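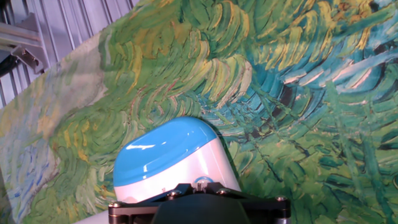 Printed canvas, green and turquoise brushstrokes

# Download server check, October

Host: Carhuamaca. Covers the Gondetti download client, the Neseo indexer and the Cotent reverse proxy. Work from top to bottom. Mark each line OK, FIX or N/A and leave a comment if it is anything other than OK.

## 1. Before you start

- [x] Config backup taken and copied off the host – **OK**
- [x] Backup opens and the files inside are readable – **OK**
- [x] Queue paused in Gondetti – **OK**
- [ ] Household told that the service will be down – **N/A**, done at 5 a.m.

Comment: the backup job still writes to the same disk as the configs. The copy off the host was made by hand. Needs a scheduled job before the next check.

## 2. Accounts and access

- [x] Default admin login disabled on all three services – **OK**
- [ ] API keys changed since last check – **FIX**
- [x] Web interface not reachable from outside without the proxy – **OK**
- [ ] Remote access list limited to local addresses – **FIX**

Comment: the Neseo key is the one from the original install. It is also pasted in plain text in two old scripts in the home folder. Scripts deleted, key still to be changed. Changing it will break the connection from Gondetti until the new one is entered there as well, so do both in one sitting.

The access list in Gondetti had a wildcard covering the whole range. I narrowed it and the phone app stopped connecting. Put back for now.
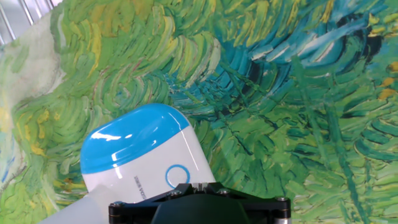
**Printed backdrop**
*Blue-and-white device*

## 3. Paths and permissions

- [x] Download folder owned by the service user – **OK**
- [x] Incomplete folder on the same volume as the finished folder – **OK**
- [ ] No folders open to everyone for writing – **FIX**
- [x] Container path and host path match in every service – **OK**

Comment: one folder under finished was set to 777. Looks like a leftover from an import problem in the spring. Reset to 775 and restarted. Imports ran normally afterward, but I want to see a full night of them before marking this OK.

## 4. Proxy and certificates

- [x] Certificate valid and renewing by itself – **OK**
- [x] Plain HTTP redirects to HTTPS – **OK**
- [ ] Base path set the same in Cotent and in each service – **FIX**
- [x] Security headers present on the login page – **OK**

Comment: Neseo wants the base path with a leading slash and no trailing one. Cotent had both. Pages loaded, but the test button gave a 400 error every time. With the trailing slash removed the test passes. Gondetti has not been tested with the same change, hence the FIX.

## 5. Limits and disk

- [x] Connection limit set, 400 overall – **OK**
- [x] Upload slots and speed cap set – **OK**
- [x] Minimum free space set, 40 GB – **OK**
- [ ] Log rotation working – **FIX**

Comment: the log viewer only shows the last 1,000 lines, which hid the fact that the file behind it had never been rotated. Old log archived and a size limit added. Check again next time.

The free space setting stops new downloads only. Anything already running will carry on and can still fill the disk – leave the number where it is.

## 6. After the check

- [x] Queue resumed – **OK**
- [x] Test download completed and imported – **OK**
- [x] Services came back after a reboot – **OK**
- [ ] Notes copied to the wiki – not yet

Carried over: API key, access list, folder permissions, Gondetti base path, log rotation, scheduled off-host backup.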